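Goline Track in April, one long day or stay at the hut? 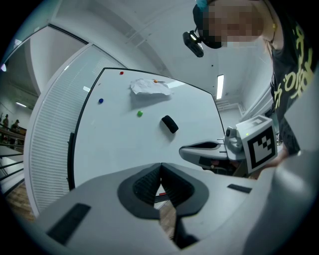
ridgeline99
Planning the Goline Track with my brother second half of April. He reckons we can do the lot in a day, carpark to carpark. I say hut at Poton Saddle and walk out next morning. Neither of us has done it. We're reasonably fit, did a few 20-odd km days over summer, but he's only just back from a knee thing. Anyone done it recently? Also is the creek crossing ok or is it still a mess

mudguts
Done it four times, always in a day. Start at 5.30 with head torches, lunch at the saddle, out before dark. Hut is cold and full of snorers. Carry less, go faster.

tarnwalker
Depends on the knee. The climb's fine, it's the descent off Poton that hurts. Steps are washed out in the top section so its big drops onto loose rock for ages. My knees are good and I was swearing. I'd stay the night.

ridgeline99
How long is the descent?

tarnwalker
Took us three hours with a stop. Sign at the top says 453 metres down to the creek but feels like double that

mudguts
Three hours?? I do it in half that

tarnwalker
good for you mate

Ruggiero_Rd
Local here. Creek is fine at the moment, ankle deep at the lower ford. Don't use the upper one even if the old map shows it, bank's gone. If it's rained hard the night before just wait, it drops quick.

Daylight is the other thing. By the end of April you lose the sun behind the range well before actual sunset and the last bit through the ferns is properly dark. Seen a few people come out of there using their phones as torches.

Maribel Espinoza
Did the guided version with Lirkano last autumn, two days. Would recomend if you're not sure. Pace was set for the slowest person (me!) and they sorted the hut and the car shuttle, the shuttle alone was worth it because the two carparks are nowhere near each other by road. Food was good too, proper curry the first night. Bring your own mug.

mudguts
Paying someone to walk you down a marked track. ok

Maribel Espinoza
Yep and I had a lovely time! I'd never slept in a hut before, wouldn't have gone on my own. Not everyone grew up doing this

boots_n_all
Agree with Maribel. Also it's marked until it isn't. Between the saddle and the tarn there's a stretch of open rock where the poles are down, in cloud you'd be guessing. We had it on GPS and still wandered off left.

mudguts
Fair, that bit is average in cloud. Keep the tarn on your right, head for the notch.

boots_n_all
Tarn on your LEFT if you're coming from Goline end. Right if you start at Ruggiero.

mudguts
yeah I always start Ruggiero end. Should of said

ridgeline99
Glad someone checked that, lol. We'd be starting Goline end. So how many bunks in the hut, do you book?

Ruggiero_Rd
14 bunks, book online, school holidays go early. There's flat ground for tents out the back, no booking for those. Tank water, boil it. Mice. Hang your food.

tarnwalker
Second the mice. Ate through my dry bag to get to a muesli bar.

boots_n_all
Pack weight, what are you taking? My mate took a 50 litre pack full to the lid for one night and was cooked before the first lookout.

ridgeline99
Probably too much. Tent as backup, stove, bags, his knee brace, poles. Will trim.

boots_n_all
Skip the tent if you've got bunks. Keep the poles, he'll want them on the way down.

Ruggiero_Rd
If you want to test the knee first do the side track to Lookout 556, same sort of steps, out and back in a morning. If he's sore after that you've got your answer.

ridgeline99
That's a good idea. Showed him this thread, he's still saying one day but a bit quieter about it. Will do the lookout this weekend and book two bunks regardless.

mudguts
Book him one and let him run it, see you at the carpark

ridgeline99
he has the car keys so no

Maribel Espinoza
Take a warm hat for the hut! Freezing once the stove goes out. Let us know how the knee goes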